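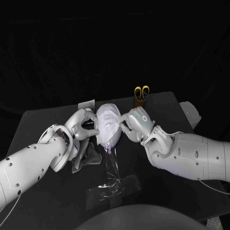 双臂工作台搭建小组 例会纪要

日期：2024年4月7日
地点：Paltlow 共享工坊，二楼里间
主持：Sigita Jõgi
记录：Selorm Zakaria
出席：机械、电气、控制、软件各组成员，工坊值班一人
缺席：采购（书面意见已提前发来，见第七项）

一、上次纪要的确认

上次纪要无异议，通过。遗留事项逐条过：

1. 台面水平复测：已做。左前角垫了一片不锈钢垫片，复测后四角读数在水平仪一格以内。关闭。
2. 背景布改为可拆：已做，布的上沿改用魔术贴固定在横杆上。右侧褶皱仍较多，深度图在褶皱处有零星噪点，视觉组认为暂不影响。关闭，噪点问题转入第五项。
3. 左腕走线重做：未完成，见第二项。
4. 急停回路文档：只有手绘图，未录入。延至下次会前，责任人不变（电气组）。
5. 肩部外壳备件：已到一件，颜色与原件略有差别，装配尺寸合格。关闭。
6. Sternell 控制板固件升级：二月版本已刷入右臂，左臂未刷。见第三项。

二、左腕走线

电气组汇报。左腕壳体开口处的线束目前没有加盖板。线束内有电机动力线、编码器线和手部总线，三者并行进入腕部，弯曲半径最小处在第二个转折点。腕部俯仰到接近上限位时，编码器线受拉。

上周用推拉力计在线束出口处量了静态拉力，俯仰角从零位扫到上限，读数在末段明显抬升。由于夹持点位置不一致，两次测量重复性差，数据不写入纪要，测完第三次后一并归档。

讨论要点：

机械组提出把出口向掌侧移动，重新打印腕部内支架。这样拉力会减小，但支架与手部安装法兰之间的余量变小，螺丝刀难以伸入，以后拆手部要先拆支架。

电气组倾向于保留支架，编码器线换软护套，并在小臂内侧多留一个环。留环的位置要避开小臂外壳合模线处的卡扣。

控制组补充：最近几次运行中，左腕俯仰在接近上限时出现过编码器校验错误，日志里能查到，右腕同样动作没有。是否由走线引起尚不能确定，左右固件版本不同，这一变量要先排除。

Sigita Jõgi 要求先排除固件差异，再决定改支架。在此之前左腕俯仰软限位收窄，收窄量由控制组定，写进配置文件并注明日期和原因。

盖板问题：现有盖板装上后会压住线束，不装。盖板单独收进左臂零件盒，贴标签。开口处在运行时不得用手或工具靠近，值班人员已知晓。

决定：
走线方案暂缓。
左臂固件先升级（见第三项），然后重跑腕部俯仰扫描，左右各一遍，条件相同。
扫描结果出来后由机械组和电气组共同定方案，不必再等例会。

三、控制板与固件

控制组汇报。右臂 Sternell 控制板刷入二月版本后，总线周期抖动变小，手部指令丢帧在日志中没有再出现。副作用有两处：一是上电后手背指示环的状态定义变了，与墙上贴的旧对照表不符；二是旧版里允许的零力矩拖动模式改成了默认关闭，需要在参数区单独打开。

对照表问题：旧表撤下。新表由控制组重写，只写本工坊确认过的状态，没有确认过的状态一律写“停机查日志”。有人建议按厂家手册全文照抄，未采纳，手册里有几项状态在我们的板子上触发不出来。

拖动模式问题：示教时仍要用。参数改为上电关闭，由操作员在界面上手动打开，界面显示已打开的状态，退出示教时自动关闭。软件组问自动关闭由哪一层做，结论是由控制板侧做，上位机只负责显示。

左臂升级步骤（口头确认，记录如下）：
断开左手总线插头。
导出左臂当前参数，文件名带臂别和版本号，放到共享目录和一只单独的U盘上。
刷写固件。
导入参数，人工比对限位、零位偏置、电流上限三组。
接回左手总线插头，单关节低速走一遍。
双臂联动前再看一次急停。

电气组问参数能否直接从右臂复制。不能，零位偏置不同，腕部两个关节的方向符号也相反。此问题上个季度也有人问过，本次写入操作说明第一页。

四、手部

手部由 Dirnent 的关节套件改装，指尖外套自己浇注。本次讨论三件事。

（一）指尖材料

现用指尖在抓取塑料袋类物件时，表面摩擦偏大。手指合拢过程中指尖与薄膜之间先粘后滑，薄膜被带进指间，松开时不易脱落。换较硬的配方后粘滞减轻，但抓硬纸板边缘时打滑。机械组做了一组分区浇注的样件，指腹用软料，指尖端部用硬料，结合面目视没有分层，弯折之后的情况还没有测。

样件只够一只手，先装右手。左手保持现状，作为对照。

（二）拇指力矩

控制组提出，双手合抱软物时两只拇指的出力不应相同。左手拇指目前从下方抵住，右手以捏为主，受力方式不同，统一的电流上限对右手偏高。建议按手指单独设上限，不按整手设。软件组表示接口已支持，界面没有对应的输入框，要加。

Selorm Zakaria 提出，按手指设上限之后，参数数量增加，现有的表格格式会很难核对。讨论后定为：默认值按整手写，只有与默认值不同的手指单独列出。

（三）手部线缆

两侧小臂下方的白色细线目前仍是外走。是否收进外壳，机械组意见是收，电气组意见是不收。不收的理由是更换方便，现阶段换线次数还多。收的理由是细线垂下后有可能挂到台沿。折中做法为暂不收，在小臂下侧加可重复开合的线夹，线夹不打孔，用背胶。背胶在壳体光面上的附着力先拿废件试。

五、软物操作试验台

（一）现状

试验台用黑色台面，后方挂黑布。当前任务为双手夹持鼓起的半透明塑料袋，并在夹持状态下维持姿态。袋体透明或半透明时，深度相机在高光处返回空值，袋口以下垂落的透明薄膜部分基本没有有效深度。软件组目前靠彩色图像上的边缘线索补，台面为黑色时薄膜边缘的亮线较清楚，换浅色台面后丢失。

决定台面和背景布维持黑色，不再讨论换色。

（二）数据记录

到本次会议为止，软物任务有效记录为276段。有效的标准是：双臂关节数据、两手电流、头部相机三路时间戳对齐，且中途没有人工介入。中途触发急停的另放一个目录，不计入有效数，也不删除。

其中有14段的左手电流通道偏置不对，原因是上电自检时手指没有完全张开。这些记录保留，打标签，训练时由读取脚本跳过。软件组提议用后期校正补回偏置，讨论后不做，校正用的参考段太短。

自检流程增加一步：上电前人工确认十指张开，确认后才可以按下上电。界面上相应加确认框，不允许设为默认勾选。

（三）力的估计

目前没有指尖力传感器，力由电流推算。软物变形时电流变化小，推算结果在低力区间不可信。控制组展示了一条曲线，低力区间内估计值来回跳动，与称重台读数对不上。

可选做法有两种：一是在指尖加薄膜式压力片，二是用袋体轮廓变化反推。压力片的问题是线更多，与第二项的走线问题叠加。轮廓法依赖视觉，被手指遮挡的部分看不到。

Sigita Jõgi 建议先在一根手指上试压力片，选右手食指，线暂时外走，不进腕部。通过。试装期间右手腕部旋转软限位相应收窄，避免扯线。

（四）背景噪点

背景布褶皱处的深度噪点，视觉组给出的办法是在深度图上裁掉台面后沿以外的区域。裁剪用固定平面，不跟随相机标定更新。控制组提醒头部相机俯仰每次上电回零有细小偏差，固定平面可能裁到台面后部的物件。视觉组同意把裁剪面向后放一段余量，余量数值写进配置，不写死在代码里。

（五）台面物件管理

台面后部的棕色杯形架用于插放剪刀，黄边手柄朝上，位置固定。试验中剪刀不作为操作对象时也不移走，移走会造成不同批次记录的背景不一致。杯架底部画定位线，用可擦的浅色笔。
台面上的灰色布同样按规定位置放置，形状不作要求。
白色的纸质片材每次换批时检查折痕，折痕过深的换掉。
塑料袋漏气、起皱明显的停用，停用件不得放回同一个箱子。

六、机身与碰撞

机身前部的深灰色圆弧壳体会挡住头部相机下方一部分视野，台面近沿有一段看不到。有人建议把机身后移，机械组说明后移后双臂在台面中央的合抱空间变小，肘部要伸得更直，腕部俯仰更接近限位，与第二项冲突。不移。

碰撞模型中机身壳体目前用一个圆柱代替，偏保守，规划器在近身动作上经常报无解。软件组准备换成三段凸包，模型由机械组提供，导出时把螺丝孔和壳体上的椭圆凹陷全部填平，面数控制在规划器能接受的范围。

肘部外壳与台面后部之间的间隙，上周实测为18毫米，出现在右臂外展的一个姿态。该姿态不在现有任务里，规划器可以到达。定为台面在碰撞模型里向上加厚，加厚量不小于间隙的一半，控制组核对后填入。

另记：右臂外壳拆装时有一颗螺丝滑丝，已换嵌铜螺母。剩余螺丝拧紧力矩按机械组表格执行，不得用电批直接打到底。

七、采购与物料

采购的书面意见由 Selorm Zakaria 代读。

Angelovski 的谐波减速器备件交期延后，对方没有给出新日期。目前两臂运行正常，无备件。采购问是否另找货源，机械组意见是等，换货源要改输入轴端面，改动量大。决定等到下次例会，届时仍无日期则由机械组出一份改动评估。

线束软护套：已选型，下单25米，两种内径各占多少由电气组在下单前填写。采购强调这批护套不可退，尺寸填错由小组自行承担。

背胶线夹：随护套一起买，同一家。

指尖浇注料：硬料剩余较少，软料充足。浇注料开封后放冷藏柜下层，瓶身写开封日期。上次有一瓶没写，已报废。

薄膜压力片：先买样品，不买整卷。接口板用工坊库存的旧板改。

备用急停按钮：已到货，未入库登记，会后补。

另有一笔 Dirnent 套件的尾款，采购问验收单谁签。左右手均已装机运行，由机械组签，备注栏写明指尖为自制，不在验收范围内。

八、安全与场地

值班人员提出三点：

1. 双臂上电期间，有人从侧面伸手整理袋子。即使拖动模式打开也不允许。整理物件一律在断使能之后进行，断使能以界面状态和声音提示两者同时确认。
2. 里间插排负载接近上限，浇注用的真空泵不得与双臂同时开。真空泵移到外间，另接回路。
3. 晚间离开时只关了上位机，驱动电源没有关。离场检查表补一行。

机械组问真空泵移到外间后噪声会不会影响其他小组。值班人员答复外间晚间无固定占用，白天使用需在门口白板登记。

急停踏板的位置有不同意见。现在踏板放在操作员右脚侧，示教时操作员站到台侧就踩不到。加长线放两个踏板，串入同一回路，电气组画图，图与第一项第4条的急停文档合并提交，不单独出。

九、其他

文件命名。共享目录里左右臂文件混用 L/R 和“左/右”，还有以观察者视角命名的旧文件，左右与机器人自身左右相反。自本次起统一以机器人自身左右为准，用 L 和 R。旧文件不改名，在目录下放说明文本，列出哪些文件是反的。

日志时区。上位机与控制板时间差一小时，系夏令时设置造成，控制板不跟随。两边都改为协调世界时，界面显示时再换算。

有成员希望在下一阶段加入用剪刀剪开袋子的任务。控制组认为手部力估计未解决前不具备条件，不列入计划，待第五项（三）有结果后重提。

工坊开放日是否演示：未定。如演示，只做空载轨迹回放，不做软物任务。

十、待办

左臂固件升级及参数比对。控制组。会后第一次上电前完成。
左右腕俯仰扫描，同条件各一遍。控制组、电气组。升级之后。
左腕俯仰软限位收窄并写入配置。控制组。即日。
指示环状态对照表重写。控制组。
拖动模式自动关闭，控制板侧实现；界面状态显示。控制组、软件组。
按手指设电流上限的输入框。软件组。
分区指尖样件装右手，记录弯折后结合面情况。机械组。
背胶线夹附着力试验，用废壳体。机械组。
右手食指压力片试装。电气组。样品到货后。
自检确认框。软件组。
深度裁剪面余量移入配置。视觉组。
机身三段凸包模型。机械组出模型，软件组接入。
台面碰撞加厚量核对。控制组。
护套内径及数量填写。电气组。下单前。
急停文档及双踏板图。电气组。下次会前。
真空泵移至外间。值班人员与机械组。
离场检查表补驱动电源一行。值班人员。
左右命名说明文本。Selorm Zakaria。
Dirnent 验收单签字。机械组。

会议中途断过一次网，视觉组的曲线未能投屏，已改为会后发文件。对纪要内容有更正的，直接在共享文档中批注，不要另发邮件。下次例会议程由 Sigita Jõgi 汇总，第二项和第五项（三）排在前面。

记录：Selorm Zakaria
校对：Sigita Jõgi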